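## 3. Second-hand clothing and the sorting of shirts

### 3.1 Setting and method

Gadville has had a weekly used-clothing market since before the bus station moved to the east side of town. Most stock reaches it through two wholesale yards in Vinudley, where mixed bales are opened and sold on by the armful. Earlier work on the trade has dealt mainly with the bales: who imports them, what they cost, and how the risk of a bad one is shared. Less has been written on what happens after a seller gets the goods home and has to decide what each piece is.

Fieldwork ran through September. We interviewed 31 sellers and went back to 13 of them for a second, longer talk at home or at the stall. Interviews were held in whatever language the seller preferred and were translated by Oduor Mushi, who also kept the price notebooks. Sellers were asked to sort a pile of shirts in their usual way and to talk while they did it. We did not supply category names. Where a seller used a word we did not know, we wrote it down as spoken and asked for its meaning later — sometimes we got two meanings.

### 3.2 Pattern before fabric

We had expected fabric to come first, as it does in the grading rules used at the yards. For most sellers it came second or third. The first division was between plain, striped and checked, and checked shirts were then split again by the size of the grid and by the ground color. A large check on a white ground was treated as a separate class from a large check on a dark ground, and the two were rarely stacked together. Sellers said that buyers looking for office wear would accept the first and pass over the second.
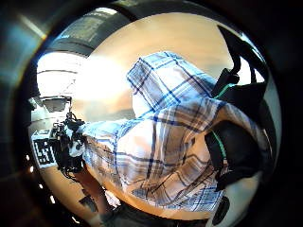
Price followed the same lines. In the notebooks, a light checked shirt in good condition was usually opened at a higher price than a plain one of the same weight, and the gap was widest in the week after school fees were due, when buyers wanted fewer pieces but better ones. Fiber content had little effect on the opening price. It did matter in bargaining, where a buyer who rubbed the cloth and called it polyester could expect some money off whether or not the label agreed.

Seven sellers used a further class that they called "town check." The term had no fixed width of stripe behind it. When we laid out the same shirts for each of these sellers, they agreed on most of them but disagreed on any shirt with a brown or red line in it. One seller placed such shirts with work clothes. Another kept them for a customer in Ventura who bought for her brothers.

### 3.3 Folding and display

Folding is part of grading. A shirt on a hanger takes up rail space, and rail space at Gadville is rented by the arm's length, so only the best pieces are hung. The rest are folded, and the style of fold tells regular buyers what they are looking at. A tight fold with the collar up means the seller has checked the buttons and cuffs. A loose fold means the piece has been sorted by pattern but not yet inspected, and the price is open.

Home sorting uses the loose fold almost without exception. Sellers told us that they work at a table in the evening, put pieces down as they come, and do the tight folding in the morning before leaving for the stall. Figure 1 shows a checked shirt in a loose fold.

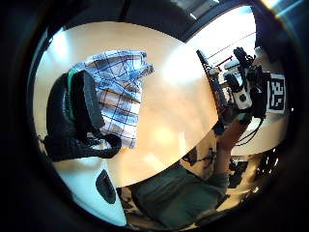

**Figure 1.** Checked shirt on a white ground, loosely folded on a tabletop, with a black backpack beside it.

The difference between the two folds also shapes how faults come to light. Missing buttons are found at the tight fold, which is done in daylight. Collar wear is often missed until a buyer turns the collar over, and at that point the seller must either drop the price or claim to have known. Both of these were common. Several of the sellers we revisited kept a few collars in hand, cut from shirts too torn to sell, and replaced worn ones at home — a job they did not charge for separately.

### 3.4 Comparison with the Brastitz market

The Brastitz market is smaller and is held indoors, with fixed shelves. Sellers there sort by size first, then by pattern, and the loose fold is not used at the stall. We put this down to the shelves, though we spoke to only 2 sellers in Brastitz and cannot rule out other causes. Neither of them knew the term "town check." Both kept light and dark checks apart, as the Gadville sellers did, and one priced them differently.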